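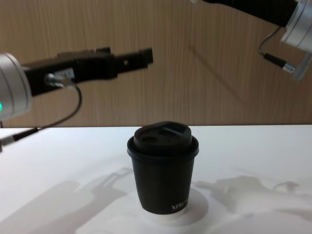 Armelle Bailly told me I was mad to spend that much on a grinder when the supermarket will sell you a perfectly good bag of ground coffee, and for the first week I thought she had a point.

I'd been getting a takeaway on the way to work nearly every morning, and then usually another one after lunch, and one Monday I sat down with my bank statement and felt a bit ill. So I bought the Tromari hand grinder. It was £90 with the little brush and the travel pouch, and I've had it since October, so I think I've earned an opinion by now!

First impressions weren't great. It's heavier than it looks in the photos and the handle came so tight I had to get a tea towel round it. The instructions are one folded sheet with tiny drawings, and the clicks on the adjustment ring aren't numbered, which drove me up the wall. I ended up putting a dot of nail varnish where zero is. The sheet suggests 27 clicks for a cafetiere and I found that far too coarse (sad, thin, tea-ish coffee), so I went down a few and it got a lot better. If you use a moka pot go finer again, but not so fine that the handle starts to drag.

Once it's set up, though, it's lovely to use. The burrs bite straight away, the beans don't jump about, and I can do enough for two mugs before the kettle's boiled. My old one, a Bae that I had from my student days, used to squeak and wander off its setting halfway through. This hasn't moved once. It's quiet enough for 5 in the morning as well, which matters in our flat, where the kitchen wall is also the bedroom wall.

Grumbles: the catch pot is plain metal and everything sticks to it with static. A drop of water on the beans before you grind sorts most of that out. The pouch is useless, the zip went in a fortnight. And I wrote to Tromari about a spare lid and got a reply telling me to try my retailer, who told me to try Tromari. Still no lid.

I did borrow a Terton electric off my brother for a weekend to compare. Faster, obviously, and you can butter toast while it runs, but it sounds like roadworks and it takes up half the worktop. If you make coffee for a houseful, get one of those. For one or two people I'd have the hand grinder every time.

I still buy a takeaway on Fridays, by the way. Armelle has since asked to borrow the grinder for a week in Wales and I've said yes, minus the pouch.

Four stars, would be more with a decent zip and some numbers on the ring.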